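Likine Plush Panda, sitting

The Likine panda is a round-bodied soft toy in black and white plush. It comes from the Lencho workshop and has been in the Ultbridge catalog longer than any of our other animals. The shape hasn't changed much. The pile got a little longer two seasons ago, and the neck seam was moved lower so the head stands up better.

## Body and fur

The head and body are white. The arms and the band across the upper back are made from one piece of black plush, so there is no seam between the shoulders. The legs are black and stick out to the sides at the base.

The fur is fine and will show creases when it comes out of the bag. Brush it with your hand or a soft baby brush, always downward, and leave it out overnight. Most creases are gone by morning. A toy that has been at the bottom of a carton may need a second night.

The filling is polyester fiber, packed firmer in the base than in the head. The body gives when squeezed.

## Details

| | |
|---|---|
| Item | Likine Plush Panda, sitting |
| Stock number | 3,131 |
| Outer | polyester plush, black and white |
| Filling | polyester fiber |
| Eyes and nose | embroidered |
| Carton | 18 pieces |
| Minimum trade order | 6 pieces |
| Ships from | Mundgate |

We make 2,000 a year, in two runs. The second run is ready in October and is usually spoken for by the end of November, so shops that want pandas for December should order early. We don't hold stock without an order.

## Washing

Surface wash is best. Use lukewarm water, a small amount of mild soap, and a cloth. Work on the white fur first and the black fur last, with a clean cloth for each.

If the whole toy has to be washed:

- put it in a zipped pillowcase
- cold water, gentle cycle, no softener
- press it in a towel and let it dry on its side, turning it a few times

Do not tumble dry. Heat mats the pile and it can't be brushed back. The base is the last part to dry because of the firm filling, and it can take two full days in a cool room. Keep it out of direct sun while it dries, as the black plush can fade.

## Repairs

Small seam openings can be closed by hand with a ladder stitch and polyester thread. If you would like us to do it, send the toy to the Mundgate address, clean and dry, with a note saying where the opening is. Tekle Chala handles all repairs and will write back with a price before starting. We can restuff the head or the base. Matted fur can't be replaced on this model.

## Returns

Unused toys can come back within a month with the tag still attached. Trade customers should return full cartons only.
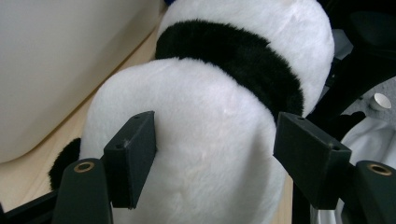
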